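Who is my residents' association for?

I've lived on a residential park outside Vasstead for nine years, in a single-unit home I own outright, on a pitch I don't. Anyone who lives like this knows the arrangement. You buy the home, you rent the ground, and every January a letter arrives telling you what the ground will cost from now on. I like it here. I like my neighbours, I like my little strip of veg, and I like not having stairs. What I've stopped liking is the bunch who are meant to speak up for us.

I mean the regional federation, the one our park pays into. It used to be all residents. Then a few years back it decided it would be stronger if site owners could join too, as "partner members", and Lomow came in, and then Arboleda, and now I'm told Festari are in as well. Between them they own most of the parks I could drive to before my tea went cold. They pay a lot more to belong than we do, of course. And bit by bit the newsletter has changed. It used to have pitch fee advice on the front. The last one had a piece on landscaping awards and a column from a man at Lomow about how popular park living is with the over-fifties. I know it's popular, I'm doing it!

I'm not daft enough to think owners are all villains. Our own site manager came out on a Sunday when the water went off, and he stood in the rain with the rest of us till it was sorted. But when he and I disagree about money, we are on opposite sides of the table, and that's fine, that's how it should be. I just want somebody sitting on my side of it.

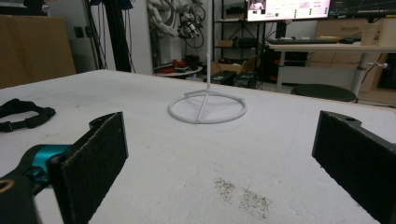

Jhonatan Guzmán wrote to me after I grumbled about all this at the last open meeting, and he thinks I've got it wrong. His view is that a federation with only residents in it gets a polite letter back and nothing else, and that having Arboleda in the room is how his park got its road resurfaced and its street lights mended. He asked me when shouting from outside last got anyone a street light.

Well, fair enough, and I'm glad about the road. I've driven on the old one. But a road is an easy thing to agree on, because the owner wants a decent road as well – it helps sell homes. Try the commission instead. When one of us sells up, the site owner takes a slice of the price, and for some of my neighbours that slice is the difference between moving near the grandchildren and staying put. I've raised it at three meetings. It has been "noted" at each of them, and it has never once made the newsletter.

What would I do? I'd let the owners come along as guests, say their piece and have a biscuit, and then I'd have them leave before the vote. I'd put the fees up for residents if that's what it costs, and I'd pay mine. There are almost 2000 homes covered by the federation and I can't believe we couldn't scrape together a phone line and a part-time adviser between us.

The rule change needs 100 signatures before it can go on the agenda. The sheet is in my porch, and the door's open most mornings.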